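Dishes, a two-armed robot and a very full kitchen

I went along to the Ziltero open day in June expecting a slide show and maybe a sandwich. What I got was most of an afternoon crammed into a hallway with a bunch of strangers, craning our necks to see a robot deal with somebody's dirty dishes. And I loved it!

Ziltero is the small outfit behind Clurby, a two-armed helper meant for ordinary homes. They've held open days before, but those were by invitation and mostly for people in the business. This time anyone could put their name down, and 390 people did. They let us through in groups, so if you got stuck out on the driveway for a while, you weren't the only one (the tea was good, at least).

Renato Umali did the welcome and kept it short, bless him. He told us the team had logged 2,343 practice runs at kitchen jobs so far this year, and that the sink is still the one everybody groans about. Plates are slippery, forks hide under things, and every kitchen has its own odd setup around the tap. They could have built a nice bare test bench, he said, but they wanted a kitchen with a cook's stuff all over it.

Then it was our group's turn.
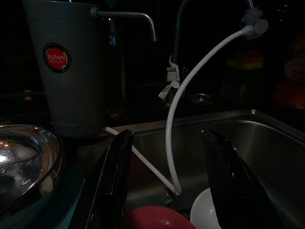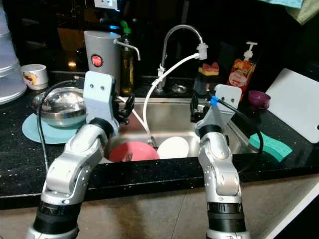

Yến Tăng was running the controls for our session, and she was happy to chat while she worked. I asked her the thing I figured everyone wanted to know — how many plates has it broken? She laughed and said she'd stopped telling her mum. The grippers are a newer set, apparently, and the older ones were a lot less gentle. She also said forks bother her far more than plates do, being thin and shiny and always lying at some silly angle.

It's slow, I should say. If you've got a houseful of kids and a bus to catch, you'd have the lot done yourself before Clurby had made up its mind. A fellow behind me kept muttering that his dishwasher cost less. But I found it hard to look away, and so did the two little girls at the front, who gave it a big round of applause for no reason I could see.

Pei-shan Hung took questions afterward. Somebody asked about price and she wouldn't be drawn. Somebody else asked if it could manage pots, and she said they're working on heavy things next, with a trial in 80 homes planned once the safety checks are through. You don't need a fancy kitchen to apply, but you do need to be okay with a technician dropping by every couple of weeks. My neighbour Tin-yau has already put his name in. He says he'd take ten technicians a week if it got him out of scrubbing the rice cooker.

Each session ran 90 minutes, and ours went over because no one would leave. I'd have liked a bit more room to stand and a chair for the older folks, and I passed that along on my way out. Renato wrote it on his hand.

They're hoping to do another one before the end of the year, with laundry on the program as well. Sign-up will be through the Ziltero mailing list, same as last time.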